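In Praise of the Tablecloth You Clear

I grew up eating at a bare table and for years I thought tablecloths were for holidays and for other people's grandmothers. Then I moved into a second-floor place in Castport with a round table whose top had been ruined by a previous tenant's craft projects, and I bought a cloth to hide the damage. I have been a convert ever since, and I want to make the case properly, because I think the everyday tablecloth is the most underrated thing you can bring into a home!

I mean the everyday kind. White linen is lovely and I have nothing against it, but I would be scared to put a mug down on it. What I'm talking about is the cloth with color in it, with a pattern busy enough to forgive you. Mine came from a market stall in Karakaya, where I was on vacation one April and had room in my bag for exactly one foolish purchase. It was folded at the bottom of a stack and I had to buy it before I'd even seen it opened out. When I got it home and shook it over the table I laughed out loud, it was so cheerful.

And the funny thing is what it did to my clutter. A bare table in our house was a shelf. Mail landed on it, and bags, and the contents of pockets, and it all stayed put for days since the stuff was as good-looking as the wood underneath. With a cloth on, I started to mind. There was something under there I wanted to look at. I'd catch a glimpse of orange between two boxes and think, oh, I miss you, and up I'd get.

I still make a mess, I should say. I'm not a tidy person and I don't think I'm becoming one. By late afternoon the table can be covered in wrappers and cartons and whatever came out of the shopping. But clearing it has become the part of the day I look forward to, and I have opinions about how it should go.
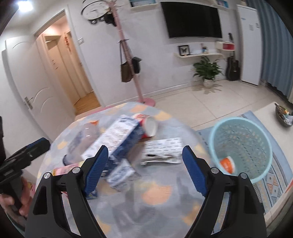
A peach-orange patch in the clear, and a bottle, a paper cup and assorted packets still to go.

My first opinion is that you start at the front, where you sit. Most people I've watched go for the biggest thing on the table, wherever it is, and then the next biggest, and they end up with little wrappers scattered over the whole surface and no sense of having got anywhere. If you open up one stretch of cloth and keep it open, you've got a place to put your elbows and a reason to keep going. The cleared part grows. It's wonderful to watch.

My second is that anything lying on its side goes early. Bottles and cups roll, and a round table gives them every direction to roll in. I lost a good glass bottle of Fliltwood cordial that way and spent the evening picking slivers out of the rug.

Boxes I leave for the end. A long flat box is useful while you're clearing, you can pile the small packets on it and carry the lot to the trash in one go, like a waiter. (Check the cartons before you do this. I've thrown out a carton with 6 perfectly good tea bags in it and I'm still annoyed.)

Friends tell me the cloth is extra laundry, and I suppose it is. I wash mine every couple of weeks and hang it over the shower rail, and it dries by morning. Against that, I never scrub rings off wood anymore, plates don't clatter, and a dropped fork makes hardly any noise at all. My sister-in-law has wipe-clean vinyl and swears by it. I've eaten at her table many times and I'm very fond of her, but my wrists stick to it in summer.

The last thing I'd say is to buy two. I held out for ages because I loved the first one so much, and every wash day I was back to the sad bare top and the mail was back within the hour. The second came from a thrift store in Sinuvport, blue checks, a bit too big, with a darned spot that I turn toward the window. It cost me $7, and I like it almost as well as the first. Wash day is blue-check day now, and I've started looking at a green one.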